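The Great Drenen Bicycle Bell Thefts

Drenen is a small town with a modest police station, open until 7 in the evening, after which the criminal classes are asked to ring Skellanside. For most of its history this arrangement has suited everyone. Then, in March, the bells began to go.

They went from outside the library first, then from the railings by the Flositz bakery, unscrewed neatly and without a scratch on the handlebars. By the end of April the police had 60 reports, and a whiteboard to put them on.

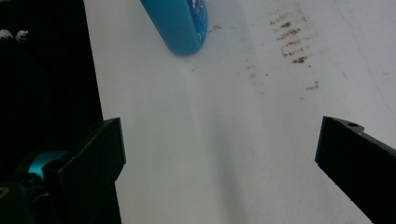 Locks were left alone. So were lights, baskets and one very expensive saddle. Officers set a trap with an old Górecki tourer and a brass bell polished up for the occasion. They watched it for two nights from a parked van. On the third night it rained, they went home, and the bell was gone by breakfast.

Rumour did what rumour does. The cyclists blamed the drivers, the drivers said they hadn't noticed any bells in the first place, and the local paper offered a reward of £100, later raised by readers to £3000, a sum that would have bought every bell in town with enough left over for a decent lunch.
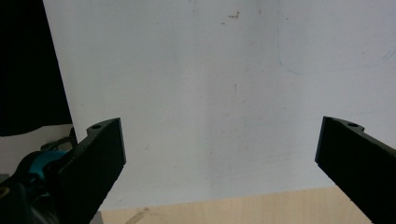
Has anyone been charged?

So far there has been one arrest, of a man found with a bell in his pocket at the Skellanside turn-off. He had a receipt for it and was released the same afternoon.

The bakery has since started selling bells at the counter, next to the rye.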